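Lumemora launches a no-sew window shade kit for hot, rented, awkward rooms

Hello from a very warm workshop! I'm Angharad Griffiths, and I started Lumemora because my top-floor flat turned into an oven every summer and my landlord wouldn't let me drill so much as a picture hook. So I'm properly chuffed to tell you that our first make-it-yourself kit, the Futa shade, goes on sale this Monday.

The Futa is a roll-up shade for the outside or inside of a window, and you put it together yourself at the kitchen table. You get a length of pale, tightly woven cloth, two wooden battens, a coil of cord, a strip of iron-on hem and a set of tension brackets that grip the window recess without a single screw. If you can wrap a parcel and use an iron, you can make one. It takes most people an evening, with a break for tea (I'd allow longer if you have a cat).

I made the first one out of a worn-out duvet cover and a broom handle. It was ugly and it sagged in the middle, but the bedroom was bearable by bedtime and I slept through for the first time in ages. My neighbour Shoaib Warraich saw it from the street and asked for one, then his sister wanted one as well, and off we went.

The cloth took the longest to get right. Our first choice was lovely and thick, and it made every room feel like a cupboard. Ifigeneia Michailidis, our textiles person, kept bringing in samples and pinning them up in the workshop window until we were all sick of the sight of beige. The one we picked lets in a soft light and still takes the glare off, so you can read behind it without switching a lamp on. It comes in two colours: Stonedness, a warm grey that Ifigeneia named and refuses to rename, and Jafri, a creamy yellow that looks smashing against brick.
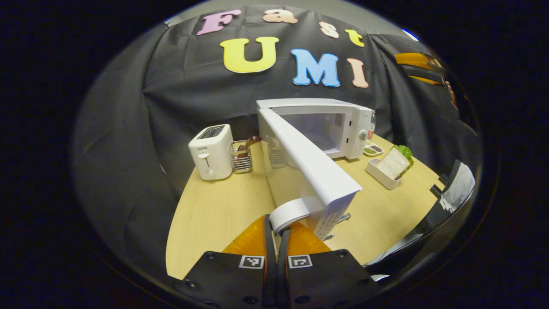

Can I put the Futa up in a rented flat?

Renters are who we made it for. The brackets hold by pressure, with a rubber pad at each end, so there are no holes to fill when you move out. Wipe the recess down first and tighten the brackets by hand, a bit at a time.

We lent the kit to 16 households last summer, and they were brilliantly blunt with us. Irfan Kwok tried his in a bay window and told me the instructions read like a tax form. He was right! I rewrote the lot. They're now 3 pages long with big drawings, and the cutting guide is printed on the cloth itself, so there's no measuring tape sliding off the table while you try to hold a pencil. The cord got longer too, after somebody with very tall windows sent me a photo of herself on a stepladder.

A few practical bits. The kit fits most ordinary sash and casement windows, and you trim it down for narrow ones. The cloth goes in a cool wash once you've slid the battens out. In a strong wind, please roll it up and tie it — it's a shade, and it makes a terrible sail.

The Futa kit costs £40 and comes with enough hem tape for a second go if the first one ends up wonky. Spare cloth and cord will be sold separately, and you can order from the Lumemora website or pick one up at the workshop door.

If you'd like a sample, a chat or a go at making one with us, ask for Aqeel Rind, who looks after press and is much better at answering the phone than I am. We're in from nine most mornings, and the kettle's usually on.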